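### 3.2 Board composition and length of service

The second group of measures concerns who sits on the board and for how long. For each company in the sample we recorded the date of first appointment of every director, the date of any change in role, and whether the director held shares at the time of listing. Where a director moved from a non-executive to an executive seat, the two periods were kept separate. Earlier work has tended to merge them, and this makes founders who stepped back and later returned look like directors with unbroken service.

The final sample contains 408 director records. Companies with fewer than 40 employees at listing were left out, as their annual reports often give no biographical section. Family ties were coded from the reports themselves and only when the report stated them. A shared surname was not treated as evidence of a tie.

Two companies illustrate the range. At Munro, the chair and the chief executive were the same person from the founding of the business until the third year after listing, when the roles were split. At Pranberg, the roles were separate from the start, but the chair had earlier been the chief executive's direct manager at Cultley, a supplier to both firms. On a simple count of independent seats Pranberg scores higher. Whether its board was in practice freer to question management is less clear, and the coding scheme cannot settle the matter.

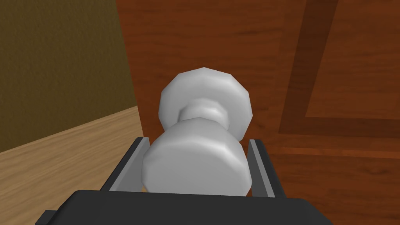

**Figure 2.** White doorknob on a reddish-brown wooden door; computer rendering.

Oliwia Rutkowska objected to this part of the scheme when an early draft was circulated in February. In her view, prior employment under a fellow director should count against independence only if it ended less than five years before the appointment, and a longer window would punish small industries in which most senior people have worked together at some point. We have kept the longer window in the main results and report the shorter one in Appendix B. The sign of the main coefficient is the same in both cases, although the estimate is smaller under the shorter window and loses significance for the manufacturing group.

A further difficulty concerns directors who are redesignated shortly before listing. At Doteck, 2 executive directors were appointed to their current titles within the same month as the filing, having carried out the same duties for many years under other titles. Title dates alone would record them as new. We therefore used the start of the duties described in the biography wherever it was given, and the title date otherwise. This rule affects almost 40 records, most of them in the earliest listing years.

Pay data were drawn from the notes to the accounts and rounded to the nearest 4000 dollars, the widest band used by any company in the sample.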